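How to Clean and Look After a Terrazzo Floor

Posted 18 March 2023 by Jessie Mackay

Terrazzo is stone chips set in cement or resin, ground flat and polished. It lasts for decades if you leave harsh cleaners alone. Most of the dull floors I get called out to in Tonstead were washed for years with the wrong thing. The method below suits an ordinary indoor floor in a kitchen, hall or school.
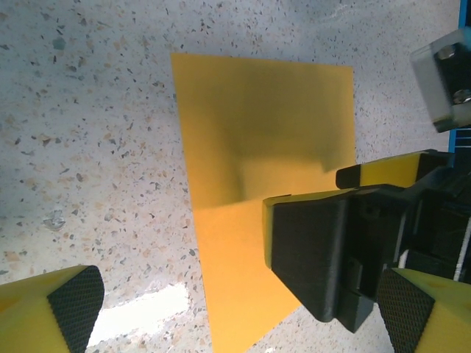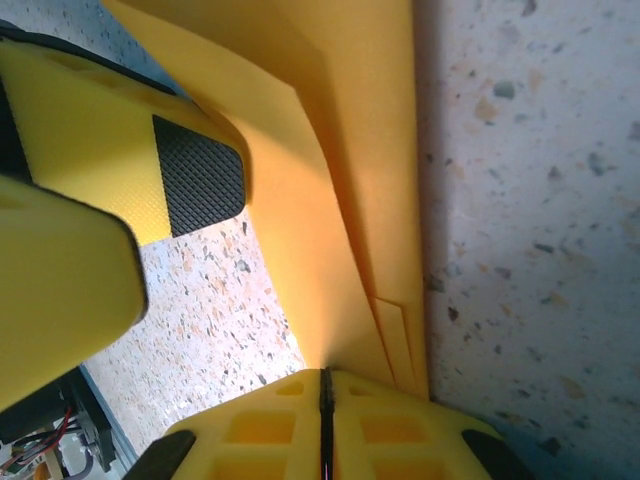
What you need

A dust mop or soft broom
Two buckets
A flat microfiber mop and a spare head
pH-neutral stone cleaner
Dry towels
A plastic scraper

Do not use vinegar, lemon, bleach, ammonia or bathroom descaler. Acids eat into the cement and into any marble chips. Once the surface is etched, it has to be polished again. Skip steel wool and scouring powder too.

Step 1. Sweep

Go over the whole floor with the dust mop, working toward the door. Grit is what scratches terrazzo, so do this every day in a busy hallway and at least twice a week elsewhere. Pick up paper, tape and anything else lying flat before you wet the floor. Colored paper can bleed when it gets damp, and the dye goes straight into unsealed cement.

Step 2. Loosen stuck spots

Lay a damp towel on dried food or mud for a few minutes, then push it off with the plastic scraper held low. Gum comes up more easily if you chill it first with a bag of ice. Tape residue usually needs a little neutral cleaner left on it and some patience.

Step 3. Wash

Mix the cleaner with warm water as the label says. A stronger mix leaves a film. Wet a section you can reach comfortably, let it sit for 3 minutes, and mop it up before it dries. Rinse the mop in the second bucket, not in the cleaner.

Step 4. Rinse and dry

Go over the section again with clean water and the spare mop head. Change the water when it looks gray. Dry with towels if the floor gets direct sun, or you will see streaks by the afternoon.

Stains

Blot spills, don't rub them. For oil or grease, make a paste of baking soda and water, spread it over the mark, cover it with plastic wrap and leave it overnight. Lift it off and rinse. Old stains can take two or three rounds. Rust is a job for a professional - store-bought rust removers are nearly all acidic.

Sealing

Put a few drops of water on a clean, dry patch. If the patch turns dark within a few minutes, the sealer has worn off. Use a penetrating sealer made for terrazzo, apply it thin, and keep people off for as long as the can says. Magnus Swanson, who does our polishing, tests doorways first because they wear fastest. We resealed a 1,280 square foot hall with him last July and only the two entrances had really needed it.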